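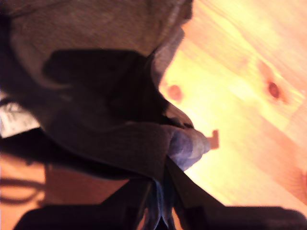

Sfeir Chamber Music Forum > Concerts and Festivals > Summer series: first half impressions (and the piano quintet!)

lreuter
Posted Jul 21, 2018

Okay, I'm still buzzing, so forgive the length. Four concerts into the Sfeir summer series and I think this is the best one they've put on since I started going. The new hall seats 428, and after years in the old gym with its folding chairs it feels like a different festival. You can hear the viola! In every piece!

The high point for me was the Dvorak quintet, Chie Kaneko at the piano with the Lotiren Quartet. She took the second movement slower than I've ever heard it live and I kept waiting for it to sag, and it never did. The cello tune at the very start of the piece was so quiet that people stopped rustling their programs. Then the finale went off like a rocket. I was grinning like a kid on the way to the parking lot.

Who else was there? And who's going to the all-Schubert night?

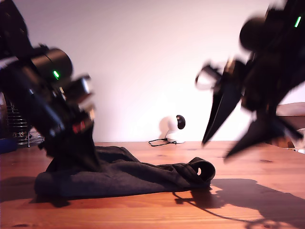

Mareike Lammers
I was there, row F, and I have to disagree about the slow movement. Lovely playing, sure, but the fast section in the middle came out of nowhere because everything before it had been so stretched. It felt like two pieces glued together. The finale I'll give you, that was terrific.

lreuter
Ha, fair enough. I liked the jolt. Dvorak marks a big change there anyway, doesn't he? I was up in the balcony, left side, so maybe the balance was kinder to me.

riedl_leopold
The balcony is the place to be in that hall. I've tried three spots now. Downstairs near the front you get a lot of piano lid and the second violin disappears. Upstairs it all blends. And the seats are cheaper, so please don't tell everyone.

Has anybody looked at the second half closely? My picks, for anyone deciding what to book:

1. The all-Schubert night. Cello quintet after intermission, and the B-flat trio before it. I'd pay for either one alone.
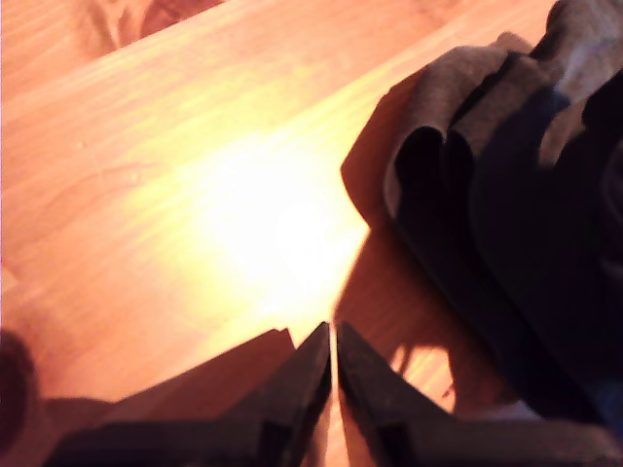

2. The wind program in August. Mozart serenade plus the Nielsen quintet, which has some of the funniest bassoon writing anywhere. I played the horn part (badly) in college and have loved it ever since.

3. The late-night Bach. One cello, no intermission, three suites. Bring a sweater, they run the air conditioning hard up there.

Lutz Hellwig
Good list, but you left off the Provurness commission! New string sextet, first performance, 20 minutes or so. I know new music scares people off, but the last piece they commissioned was full of tunes, and I'd rather hear one sextet I don't know than my ninth Nielsen.

riedl_leopold
You have not heard nine live Nielsens, Lutz. Nobody has. But okay, I'll go if you go.

Mareike Lammers
My only gripe with the sextet night is that it's paired with the Brahms G major, and they've put the Brahms first. I'd want it the other way around. End on the Brahms and send us home happy.

lreuter
See, I like the new one last. If it closes the night it gets a proper hearing, and you walk out with it in your ears. When it's first, half the audience is still finding their seats. The quartet last year opened with a premiere and there were people climbing over my knees right through the quiet part — I couldn't tell you a thing about how it ended.
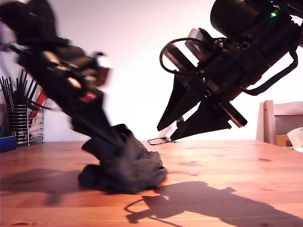
Also, they're doing an open rehearsal for the sextet that same morning, free with a ticket. I went to one of those last summer and heard the slow movement three times over, with the players arguing about bow strokes in between. By the evening I felt like I knew the piece. So I'm going to both, and I'd happily save a couple of balcony seats if anyone wants to meet up.

Lutz Hellwig
Save me one. Is the rehearsal in the big hall or the church?

lreuter
Church, last I checked. Side door, the front one stays locked until evening.

Mareike Lammers
Fine, save me one too. I still say the Brahms should go last.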